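Ticket: Tabletop task rules, wrong "pass" on idle arm check
Project: Tolten
Queue: Gurnesia sim bench
Status: Open, waiting on reply
Priority: Medium (I'd call it high, but I'm biased)

What's happening

Hi all, me again. I'm the one who looks after the house rules for our two-armed tabletop tasks, and I've got a checker that keeps giving passes where I think it should be grumbling. It's been like this since I moved the Tolten scenes over to the new rule file in May, and I've now been round it enough times that I'd love another pair of eyes!

Rule 3 says that when only one arm has a job to do, the other one parks. Parked means fingers straight, hand open, nothing held, and clear of every object on the table. It's a good rule and I'd fight for it, as a half-closed hand drifting about near a cup has cost me more wasted runs than anything else on this bench. The left hand is meant to sit like this while the right arm is off doing its bit. 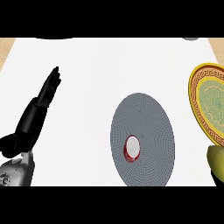
So the pose itself is fine and I've no quarrel with it. My trouble is that the checker only looks at the fingers. It reads the finger joints, sees they're straight and writes "parked" in the log, and it never asks how far the hand is from anything. I proved this by putting the parked hand right over the placemat on purpose, and I still got a pass. Full marks, no warning, not even a little note.

What the log gives me

rule 3: idle hand open: pass
rule 3: idle hand clear: pass (skipped)
run result: pass

It's that "pass (skipped)" that gets my goat. Skipped isn't a pass, surely? If a check hasn't run it should say so and the run should go in the "look at me" pile. I set off a batch of 100 runs overnight and the clear check was skipped in every one of them, and the summary at the top was a cheerful green all the way down. Anybody reading just the summary (which is most of us, let's face it) would think we were keeping to our own rules.

What I've tried so far

First I cleared the saved scene files and loaded everything fresh. No change.

Then I went back to the old rule file, and the clear check ran perfectly well! So the check still exists and still works, it's just not being called. Swapped back to the new file and it was skipped again straight away.

After that I had a poke at the distance setting. The old file had it in millimetres and the new one wants metres, and I'd left it at 800, which is a bit much for a table. I've put it right, and I really thought that was the answer, but no, still skipped. Worth fixing all the same, and please check your own copies if you took them from mine.

Last thing I tried was naming the idle arm by hand in the task file instead of letting it work it out for itself. That one did make a difference. With "idle: left" written in, the clear check runs and fails when it ought to. So I think the new file doesn't know which arm is idle until the run is over, and by then it has given up asking.

The lemon task is the one I've been testing with, and it's a handy one if you want to have a go yourselves. The right hand has to get round the lemon, which is right up against the red cup on the mat, and the left has nothing to do but stay out of the way with its fingers straight.
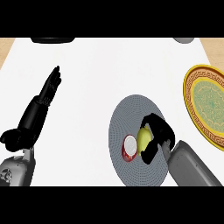 What I'd like, please

1. Make a skipped check count as "not checked" in the summary, in a colour that isn't green.

2. Until the real fix goes in, everyone on Tolten writes the idle arm into the task file by hand. It's one line and takes no time at all.

3. Could somebody on the Prieto side tell me whether their rule file came from the same place as ours? If it did, they'll have this too and won't know it.

I'd also like to add the units to rule 3 itself, in brackets after the number, so nobody else spends an afternoon on it like I did. I'll write that bit up if there are no objections.

Update, 4.20 pm

Tried the one-line workaround on the Jerkusent machine as well and it behaves just the same there, so it isn't my set-up. I've rerun 2 of the old passes with the line added. One still passes and the other now fails on the clear check, and I've attached both logs. I'm leaving the overnight batch switched off till I hear back from someone about point 1.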